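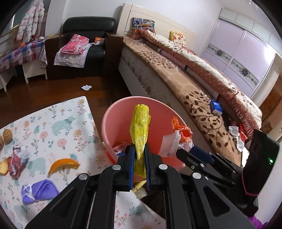 Figure 9. Hand-held gripper over the wastebasket, with a rolled-up bag between the fingers and more rubbish still on the mat.

Section 5: Running the tidy-up table at your open day

By now you should have the Rornby hand-held gripper charged and checked (Section 4), and you will be wondering what to do with it once people start coming through the door. Our own visitors nearly always ask for the same thing, and that is to have a go themselves. The tidy-up is the demonstration we would suggest you begin with. It needs very little in the way of equipment, children understand it straight away, and it shows the fingers opening and closing on things that everybody has handled at home.

You can run it in a hall or a classroom, but we have come to like an ordinary bedroom or sitting room best, with the furniture left just as it is. People relax when there is a bed and an armchair about, and they ask better questions.

5.1 Before the visitors arrive

1. Spread a play mat or an old cloth on the floor and smooth out the creases. A patterned one is perfectly all right.

2. Stand a light wastebasket beside the mat, close enough that a person holding the gripper can reach from one to the other without shuffling their feet. A round plastic one does very nicely.

3. Put out a mixture of things to pick up. Crumpled bags, a piece of orange peel and a paper wrapper make a good start. Bread rolls are useful too, as people tend to squeeze them far too hard the first time and then laugh about it.

4. Add one or two things that should not be thrown away, such as a folded cloth. This gives you something to talk about when you come to explain how a robot might learn what is rubbish and what isn't.

5. Switch the gripper on and wait for the small green light on the black housing. If it stays dark after you have counted slowly to 9, go back to Section 4.3.

Note: Please use fresh food for each open day and clear it away at the end. Kumudini Patwary, who ran our July sessions at Rebane, left a roll in the carrying case over a weekend and would like everyone to learn from her experience.

5.2 Showing the pick-up

1. Hold the gripper with both fingers pointing down and bring it over the item slowly. Talk while you do it – visitors like to hear what you are aiming for.

2. Lower the fingers until the blue ridged pads are on either side of the item, then close them gently. With a plastic bag, take hold of a thick part. A single thin layer will slide out.

3. Lift a little way and pause, so that the people standing at the back can see as well.

4. Carry the item across until it is over the opening of the wastebasket, and pause once more before you let go. If you open the fingers while you are still moving, light bags drift off to one side and you will spend your afternoon fetching them.

5. Open the fingers fully and lift straight up.

Caution: Keep hair, scarves and small fingers away from the linkage arms on either side of the gripper body. They fold inwards as the gripper closes, and can give a nasty pinch. Do not leave the gripper switched on and unattended, even for the time it takes to put the kettle on.

5.3 Letting visitors have a turn

1. Invite one person at a time on to the floor beside the mat and ask the others to stand back a pace or two.

2. Let them pick up something easy first, such as a crumpled bag, and leave the peel until they have got the feel of it.

3. Stay within arm's reach of anyone under ten, with your own hand ready to take the weight.

4. Empty the wastebasket back on to the mat between turns. Do this by hand – it is a great deal quicker.

Note: The gripper is good for 200 full closings between checks of the finger pads. On a busy day you may well pass 400, so do plan a break in the middle. Wipe the pads with a dry cloth and look along the ridges for crumbs, which make them slippery.

If somebody asks a question you can't answer, please write it down along with their address, and Samuele Gentile at Brirkico will send them a proper reply. He enjoys the odd ones most of all.

Packing away is covered in Section 6. Let the gripper stand switched off for 5 minutes before you close the case.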